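The Beaudoin Gripper: A Build in Pictures

Skip to gallery | Older builds | Parts list | Write to us

This page covers the second gripper. The first one lives in a drawer and we don't discuss it at dinner.

For anyone arriving from the workshop mailing list: Beaudoin is a hand-held gripper, meant to be carried around by a person who does chores with it while the tracking software works out where it went. The recordings are supposed to teach a small arm, called Stirnar, to do the same chores. Stirnar has so far been taught to wait. Áine Scanlon did the mechanical parts and most of the swearing. I did the wiring, the printing and these captions. We work in the shared workshop when the laser cutter people aren't using the big bench, and at home when they are.

The gallery used to have a picture for every stage. Then I moved the site to a new host in August and learned which folder I had not copied. I've kept the notes for the missing stages, because people write in about those more than anything, and the pictures will go back in when I find the old laptop's charger.

The frame

Printed in white because white was what the workshop had on the shelf. Áine wanted orange. The first frame had a handsome curve where the thumb goes, and the curve cracked the first time she squeezed it with any conviction. The one after it was thicker and uglier and has survived being dropped down the workshop stairs, which was the only stress test we ran and wasn't scheduled.

If you're printing your own, lay the long side flat on the bed. I stood mine upright to save on supports and got a very tall stack of almost-attached layers.

The jaws

These took longer than everything else put together. Hard plastic fingers will pick up a wooden block all day long and then fling a grape across the room. We tried rubber tape (peeled), the fingertips of gardening gloves (smelled) and a slab of foam from a camera case, which worked beautifully until it came apart in crumbs over Ailbhe's kitchen counter.

What we settled on is soft black padding, glued in short sections so that one can be replaced without redoing the lot. Rough up the plastic first. The glue tube tells you this as well, in very small print, and I have now read it.

The wiring

One cable leaves the body, and it took me 4 attempts to get it to leave from somewhere sensible. Out of the top, it hit your wrist. Out of the back, it hit your stomach. Straight out of the side was fine as long as you only ever turned left.

It goes out underneath now, with a loop of slack inside the shell and a zip tie as strain relief. A real strain relief fitting costs very little. I have 100 zip ties and a certain amount of pride.

The logger board is a Zellus, bought secondhand. The seller described it as "tested." I would like to know at what.

The marker cubes

Tracking depends on printed square patterns that a camera can pick out and use to work out position. A flat card would do if you never rotated your hand. Since rotating your hand is most of what hands do, we put the patterns on cubes, so there is nearly always a face showing.

Three lessons, cheaply acquired by you. Print on matte paper, as glossy goes blank under a ceiling light. Leave the white border around each pattern alone, even if trimming it looks neater. And write down which pattern went on which face before you glue it. I glued one cube from memory, and for an entire evening the software was convinced that the gripper was inside the table.

Calibration

Described in the instructions as "a short procedure." You hold the thing still, then you move it slowly, then you hold it still again, and then the program tells you that it would like some more. Áine is good at this. I breathe too much.

We average 5 runs and throw out the worst one. The worst one is mine. Ailbhe Hayes, who knows statistics, has told us that this isn't how you treat outliers, and we have taken her advice under consideration.

At the table

Moving it from bench to living space was the big step, mainly for the furniture. The workshop has even light and a floor you can spill on. A home has a shiny table, a plant, and a water dispenser in the spot where your elbow wants to be. 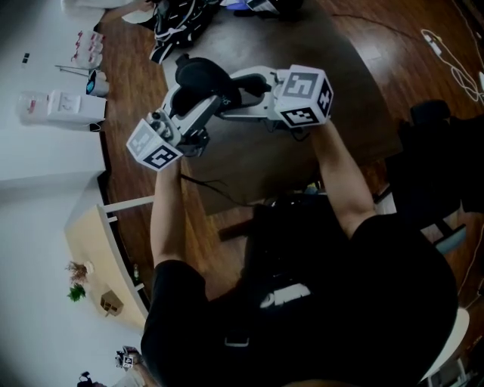
Two hands on the gripper, a marker cube toward each end and the black pads in the middle. The cable hangs off the underside as promised. Dark tabletop, shiny floor, plenty of reflection for the tracker to have opinions about.

The first chore

We picked "put the spoon in the mug" on the grounds that a toddler can do it. A toddler, I would point out, has had a good deal of funding.

The spoon is harder than it looks. It lies flat, and the pads slide over it unless you come in at a tilt and catch the edge. Once you have the knack you stop noticing that you're doing it, so your recordings start showing a strange little wiggle that you can't explain to the arm or to anyone else. Stirnar has picked up the wiggle perfectly. It does not yet pick up the spoon.

The software

Áine's scripts, my config files. The pair of them are held together by a program called Clestetti, which she wrote in one sitting and named after a dessert she misremembered. It lines up the gripper readings with the camera times. When they drift apart it prints "hmm" and carries on. I've asked for a more detailed error message. She added a second m.

What we'd change

A lighter shell, for a start. It weighs nothing for the first 2 minutes and then it weighs as much as a cat. The grip could be narrower too, as it was modeled on my hands and Áine has pointed out that other sizes are available.

I'd also like a switch that starts and stops the recording from the handle. At present you start it on the laptop, walk over, do the chore, walk back and stop it, and the beginning and end of every file is a study of somebody's shoes.

Questions we get

Files for the frame and the jaws are on the parts page. The cube file is there as well, with the faces labeled this time. We don't sell kits, and Áine would like me to add that we don't lend the gripper either, after what happened with the jam.

If you build one, send a picture. I'll put it up here as soon as I've backed up the folder.

Back to top | Next gallery: The Bench Vise We Shouldn't Have Bought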